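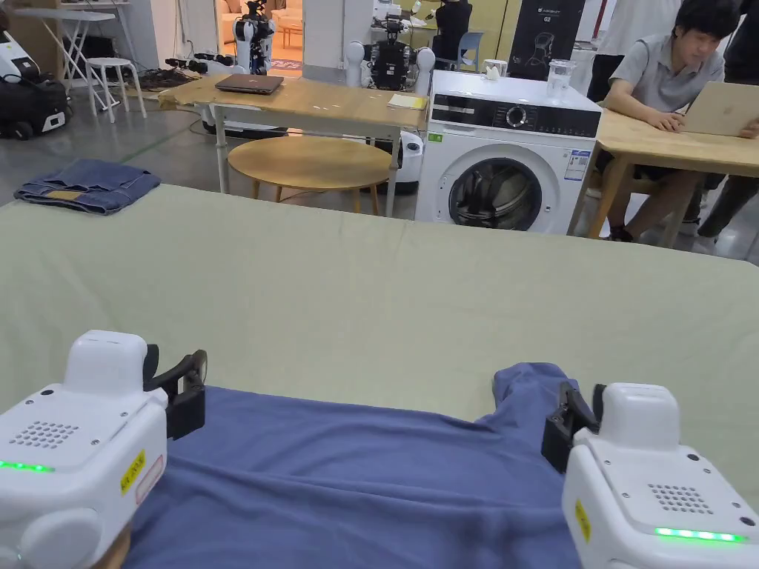 How do I find out when a reserved appeal judgment is coming down?
Check the appeal court's hearing list every afternoon after 4, and call the registry if the case hasn't shown up in a month or so.

Longer version, typed fast between hearings.

What you need first
The appeal number. Not the trial number, they're different and the clerk will only search one. It's on the notice of appeal, top right. Ours was 411, trial file was something else entirely.

Steps
1. Open the list for the Ridska registry. Search by number. Surnames get misspelled, Ahmadpour went up two different ways in January.
2. Nothing there? Look under "Judgments" and then "Mentions". Deliveries end up in both.
3. Call before 9 if you can. Ask for the appeals desk, say "has a delivery date been fixed in appeal 411". Don't ask what the result is, they won't say and you'll get a short call.
4. Write down who you spoke to and the time.
5. Date fixed? Ask which courtroom, and if it's being read out or just handed down in writing. If its only in writing you can skip the trip and get a copy at the counter.

Getting the copy
Fill in the request slip, one per judgment. Prustden registry wants the slip in person, Ridska takes email. Long judgments take longer to copy, the last one I got ran to 23 pages and was ready same day.

If it goes quiet
Have the lawyer on record write to the registrar. Short letter, appeal number in the subject line, date the hearing ended. Family can write too but the reply usualy goes to the lawyer anyway.

Bail pending the judgment is a seperate application, see Rostam's page on that.

Bijan Sharifi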